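Dradex hand-held gripper kit: worth it for a small shop, or rent?

Posted in Robots & Automation > Buying advice

Lumley_bench
12 June 2021

Hi all, long-time reader, hardly ever post. I'm trying to decide on the Dradex hand-held gripper kit and I'm going in circles. My shop does small pick-and-pack work, mostly snack boxes for offices, and we want to teach an arm to do the boring part. The arm is already picked out. What I need now is a way to record people doing the job so there's something to train on.

The kit comes as a pair (left and right), with the marker cubes, the cables and a harness. The quote I got is $1,102 for the pair, and the software is extra after the first few months. Endcombe will rent me the same thing for $316 a month, and they throw in a setup call. I like the idea of owning it, but I've never held one of these for more than five minutes at a trade show!

So what I'd love to know from anybody who has used them:

How tired do your hands get? My people would be on them for a good part of a shift.

Do they pick up wrappers okay? Nearly everything we handle is a shiny little packet and I've been burned before by suction cups that hated them.

Do the cables get in your way? The sales page says they don't, but it would, wouldn't it.

How many recordings did you need before the arm did anything useful? Dradex says 300 per task and I have no clue if that's high or low.

Thanks in advance, and sorry for the pile of stuff in one post.

partanen_fan

rent it

Endcombe_customer_2

I've had the Dradex pair since March, started on a rental from Endcombe and then bought, so I can speak to both. Your work sounds a lot like ours (we do snacks too, plus some coffee station supplies).

Hands first. The first couple of days my thumbs were sore, and after that I mostly noticed my shoulders, from reaching out over the table. We swap people out every half hour now and I'd do that from day one. If your table is long, put the stuff you're picking in the middle or closer. I had everything at the far end at first and my back let me know.

Wrappers are fine. You're pinching the packet, so you don't care if it's shiny. What took me a while was learning to go for the crimped end. If you grab the fat middle of a bag, it squirms. A plate or a tray to pick from helps too, and I'd use one that doesn't match the table.

Cables, well, they're there. Run each one back along your forearm and strap it loosely near the elbow. If you strap it tight you'll feel a tug every time you stretch, and I yanked a plug clean out in my first week doing that.

Our packet-and-plate setup goes like this:
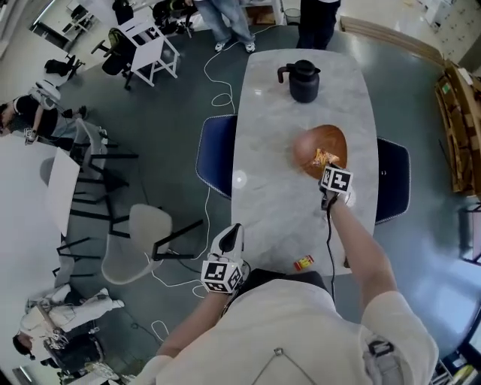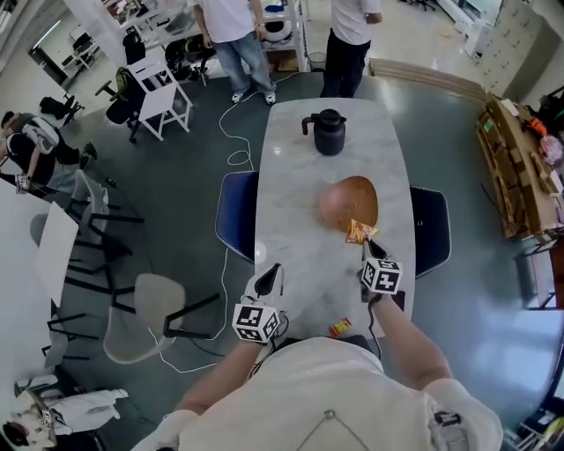 Snack packet and round plate, one gripper in each hand, carafe farther up the table.

Things I'd still complain about: the cubes scuff, and a scuffed cube means dropouts in the tracking, so wipe them with a soft cloth and don't toss the grippers in a drawer. The harness only has two sizes and neither one fits me. And the manual reads like it was translated twice, go straight to the videos.

On the 300 number, I'd call it fair for one task with one kind of packet. We changed brands on one item and had to record a bunch more. Also budget for throwing some away. In my first batch I kept maybe two thirds, mostly on account of me turning my wrist so the cube was hidden.

Rent or buy, I'd rent one month and see if your people can stand it. Ask Endcombe if they'll take the first month off the price, they did for me but I had to ask.

gripper_grump

Going to disagree a little with the post above. I went with the Partanen set over the Dradex. The grips are lighter and the fingers swap out with one screw, where on the Dradex it's four, and those screws are tiny. If you only ever handle packets you might not care. We do bottles one week and pouches the next so it matters a lot to me.

Downside is that Partanen support takes its sweet time. I waited 8 days for an answer on a dead cable. Dradex got back to my buddy the same afternoon.

Whatever you get, order a spare cable with it.

Lumley_bench

Thank you both, super helpful (and thanks partanen_fan, short and sweet!). Going to call Endcombe and ask about the month coming off the price. I hadn't thought about the plate at all, ours are white on a white table so I guess I'm shopping for plates now too. Does anyone know if the Partanen fingers fit the Dradex body?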